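Spielökonomie und Zufall in Gacha-Spielen
Skript zur vierten Sitzung, Seminar Spielmechanik II
Dozentin: Edileuza Cordeiro

Lernziele der Sitzung

Nach der Sitzung können Sie die Ziehwahrscheinlichkeit eines Banners lesen und in Erwartungswerte umrechnen, den Unterschied zwischen Garantie und Mitleidszähler erklären und eine einfache Währungsbilanz für einen Spielmonat aufstellen. Vorausgesetzt wird der Stoff der dritten Sitzung (Binomialverteilung, geometrische Verteilung). Wer dort gefehlt hat, liest bitte zuerst das Blatt von Anderson Macedo durch.

1. Begriffe

Banner: zeitlich begrenzter Ziehpool mit erhöhter Rate für eine oder mehrere Figuren.
Rate: Wahrscheinlichkeit, bei einem Einzelzug ein Objekt einer bestimmten Seltenheitsstufe zu erhalten.
Rate-up-Anteil: bedingte Wahrscheinlichkeit, dass ein Objekt der höchsten Stufe die beworbene Figur ist.
Mitleidszähler (Pity): Zähler, der nach einer festen Zahl erfolgloser Züge ein Objekt der höchsten Stufe erzwingt.
Garantie (Spark): nach einer festen Zahl von Zügen darf die Figur frei gewählt werden, unabhängig vom bisherigen Ergebnis.
Harte und weiche Währung: hart ist, was gekauft werden kann, weich ist, was nur im Spiel verdient wird. In vielen Spielen sind die Grenzen unscharf, weil die harte Währung in kleinen Mengen auch verschenkt wird.

Die Begriffe werden in der Literatur nicht einheitlich benutzt. In Foren heißt manchmal auch der Spark "Pity". In der Klausur gilt die Terminologie dieses Skripts.

2. Das Beispielspiel

Wir rechnen durchgehend mit Rollomness, einem rundenbasierten Sammelspiel des Studios Cindbridge. Die Regeln sind übersichtlich, und die Raten stehen im Spiel selbst unter "Details". Für die Übungen gilt:

Die Rate der höchsten Stufe beträgt 2 Prozent pro Zug.
Der Rate-up-Anteil auf Festbannern ist die Hälfte.
Ein Zug kostet 6 Kristalle.
Einen Mitleidszähler gibt es auf Festbannern nicht, eine Garantie gibt es erst seit dem August-Update. In den Abschnitten 3 und 4 wird ohne Garantie gerechnet.

3. Erwartungswert und Verteilung

Die Wahrscheinlichkeit, in einem Zug die beworbene Figur zu erhalten, ist

p = 0,02 * 0,5 = 0,01

Die Zahl der Züge bis zum ersten Treffer ist geometrisch verteilt, der Erwartungswert beträgt also 1/p = 100 Züge oder 600 Kristalle. Mit diesem Wert allein sollte man vorsichtig sein. Die Verteilung ist schief: Der Median liegt bei 69 Zügen, und nach 100 Zügen haben erst gut 63 Prozent der Spieler die Figur. Etwa jeder Dritte geht nach dem "durchschnittlichen" Aufwand leer aus.

Für n Züge gilt allgemein

P(mindestens ein Treffer) = 1 - (1 - p)^n

Bei einem Vorrat von 20 Zügen ergibt das rund 18 Prozent. Die Rechnung wird in der Übung noch einmal an der Tafel gemacht.

Häufiger Fehler: Nach 80 erfolglosen Zügen wird die Chance für den nächsten Zug höher eingeschätzt. Ohne Mitleidszähler bleibt sie bei 0,01. Die geometrische Verteilung ist gedächtnislos, die Spieler sind es nicht.

4. Mehrere Exemplare

In Rollomness lassen sich doppelte Figuren verschmelzen, wodurch die Werte steigen. Wer k Exemplare will, braucht im Mittel k/p Züge, die Zahl der Züge folgt dann der negativen Binomialverteilung. Für zwei Exemplare sind es im Mittel 200 Züge, also 1200 Kristalle.

Aus Sicht des Entwurfs ist das Verschmelzen ein Abfluss: Doppelte Ziehungen fühlen sich weniger wertlos an, zugleich wird das Ziehen nach dem ersten Treffer fortgesetzt. Wie stark der zweite Effekt ist, hängt davon ab, wie viel Leistung in der ersten Kopie steckt. Steckt dort fast alles, hören die meisten nach dem ersten Exemplar auf. Wird dagegen eine wichtige Fähigkeit erst mit der zweiten Kopie freigeschaltet, verdoppelt sich für ehrgeizige Spieler der Preis der Figur, ohne dass das auf dem Banner steht. Diesen Punkt haben wir in der zweiten Sitzung am Beispiel der Elementschwächen schon gestreift.

5. Währungsbilanz

Eine Währungsbilanz stellt Zuflüsse und Abflüsse eines Zeitraums gegenüber. Zuflüsse sind tägliche Aufgaben, Ereignisse, einmalige Belohnungen (Kampagne, Erfolge) und Käufe. Abflüsse sind Züge, Ausdauerauffüllungen und Erweiterungen des Lagers.

Im Übungsdatensatz hat ein nicht zahlendes Konto nach einem Monat 513 Kristalle eingenommen. Davon lassen sich 85 Züge bezahlen, 3 Kristalle bleiben übrig. Die Chance auf die beworbene Figur liegt damit bei gut 57 Prozent. Wer einen Monat aussetzt und zwei Monatseinnahmen auf ein Banner legt, kommt auf 171 Züge und eine Chance von etwa 82 Prozent.

Zu beachten ist, dass einmalige Belohnungen nicht in die laufende Bilanz gehören. Neue Konten sehen dadurch am Anfang reicher aus, als sie später sind. Im Datensatz sind sie in einer eigenen Spalte geführt und müssen vor der Rechnung abgezogen werden, falls sie nicht schon herausgenommen wurden (siehe Kopfzeile der Datei).

6. Garantie als Obergrenze

Mit einer Garantie bei N Zügen wird die Verteilung abgeschnitten. Die erwartete Zahl der Züge beträgt dann

E = (1 - (1 - p)^N) / p

Für N = 200 ergibt sich bei p = 0,01 ein Wert von knapp 87 Zügen. Der Mittelwert sinkt also nur mäßig. Was sich stark ändert, ist der schlechteste Fall, und der bestimmt, ob jemand überhaupt planen kann. In der Praxis wird die Garantie oft mit einer eigenen Bannerwährung umgesetzt. Verfällt diese am Ende des Banners, hilft sie nur denjenigen, die N Züge auf einmal aufbringen. Wird sie übertragen, wirkt sie wie ein Sparvertrag.

Das Studio Wostanstead hat in seinem Spiel Vieira beide Varianten nacheinander verwendet. Vergleichen Sie bei der Vorbereitung die Patchnotizen und achten Sie auf den Umrechnungskurs, mit dem alte Bannerpunkte übernommen wurden.

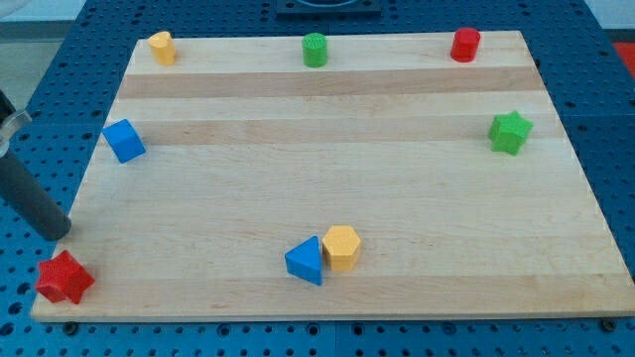

7. Übungsaufgaben

Aufgabe 1
Berechnen Sie für p = 0,01 die Zahl der Züge, nach der die Trefferwahrscheinlichkeit erstmals 90 Prozent übersteigt. Geben Sie auch die Kosten in Kristallen an.

Aufgabe 2
Ein Banner bewirbt zwei Figuren mit gleichem Anteil, der gesamte Rate-up-Anteil bleibt bei der Hälfte. Wie viele Züge sind im Mittel nötig, um beide Figuren zu erhalten? Hinweis: Zerlegen Sie die Wartezeit in zwei Phasen.

Aufgabe 3
Leiten Sie die Formel aus Abschnitt 6 her. Beginnen Sie mit der Summe der Überlebenswahrscheinlichkeiten P(X > i) für i von 0 bis N - 1.

Aufgabe 4
Stellen Sie für das Übungskonto die Bilanz des zweiten Monats auf. Die Ausdauerauffüllungen sind einmal als Abfluss und einmal gar nicht zu berücksichtigen. Diskutieren Sie den Unterschied in höchstens einer halben Seite.

8. Organisatorisches

Abgabe der Aufgaben 1 bis 3 bis Samstag, 2. April 2022, als PDF über die Kursseite. Aufgabe 4 wird in der Übung bei Anderson Macedo besprochen und nicht abgegeben. Gruppenabgaben zu zweit sind erlaubt, beide Namen gehören auf das erste Blatt. Rechenwege müssen erkennbar sein - eine Tabelle ohne Formeln wird nicht gewertet. Simulationen dürfen zur Kontrolle beigelegt werden, ersetzen aber die Herleitung in Aufgabe 3 nicht.

Thema der nächsten Sitzung: Machtkurven und Entwertung älterer Figuren.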